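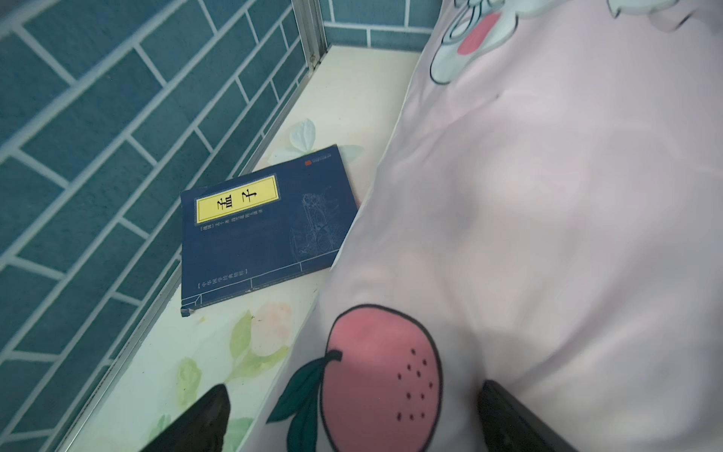
Chapter 3
The Made Bed and the Things Kept on It

Reading for this chapter: pages 68 to 84
Before you begin, review: Chapter 2, Floors, Walls, and Corners

In a small bedroom the bed is often the largest flat surface, and it is used as one. A resident may read on it, write letters on it, fold clothing on it, and set down on it whatever was last in hand. The person who makes the bed must therefore deal with two tasks at once. The first is the bedding itself: the sheet, the pillows, and any cover. The second is the group of small belongings that have come to rest there during the day.

Students in the Novcombe course in household practice learn these tasks together. Older manuals treated them separately, and the trainee was told to clear the bed completely before touching the sheet. That method works well in a hotel, where the room changes hands. It works less well in a home or a long-stay residence, where a book left beside a pillow is very likely to be wanted in the same place at night.

Objectives
After completing this chapter, the student should be able to:
Smooth a printed sheet without lifting it from the mattress.
Place two pillows of different colors or patterns side by side.
Decide whether a small item should stay on the bed, move to a shelf, or be referred to the resident.
Handle paperback books and open containers safely during bed making.

Key terms
Head end: the end of the bed where the pillows lie.
Resting item: any belonging that the resident regularly keeps on the bed.
Stray item: a belonging that has been left on the bed by chance.
Working side: the side of the bed from which the bed maker reaches.

3.1 Looking Before Touching

Work begins with a short look at the bed from the foot. The bed maker notes which way the pillows lie, where the sheet shows, and which items are resting on it. A bed pushed into a corner, or set between walls on three sides, can be reached only from the foot, so the foot becomes the working side. Items at the back are then the hardest to reach and the easiest to knock over.
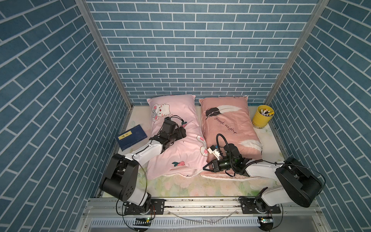
Pillows at the head end are straightened before anything else is moved. When one pillow lies flat and the other lies at an angle, the flat pillow is left in place and used as a guide for its neighbor. Matching covers are not required. A child's pillow with rabbits and strawberries on it may lie next to one printed with a feather and the words "good night," and both should be placed so that the picture or lettering faces up. A fringed edge is drawn out by hand and laid flat on the sheet.

A cup of markers needs particular care. It should be lifted by the body of the cup, never by the pens, and set on a firm surface while the sheet is smoothed. Loose caps are pressed on before the cup is moved. Ink on a pale sheet is difficult to remove, and the methods for treating it are given in Chapter 9.

Books are closed and laid flat with the front cover up. A dark paperback shows scuffing first at the corners and along the spine, and sliding it across a ledge or wall makes the damage worse. Pick it up with one hand beneath it. If the book is in a language the bed maker does not read, the title label will usually show which side is the front. Any bookmark stays where the resident put it.

3.2 Resting Items and Stray Items

The distinction between these two groups depends on habit, and habit can be learned only over several visits. In the residence at Cornodton where parts of this course were first taught, each room has a card on which staff note the resting items. The card is reviewed every December. A new member of staff reads the card before entering and asks the resident about anything that does not appear on it.

Where there is no card, the general rule is to return each item to the side of the bed on which it was found. The exceptions are food, medicine, and sharp objects, which are covered in Section 3.4.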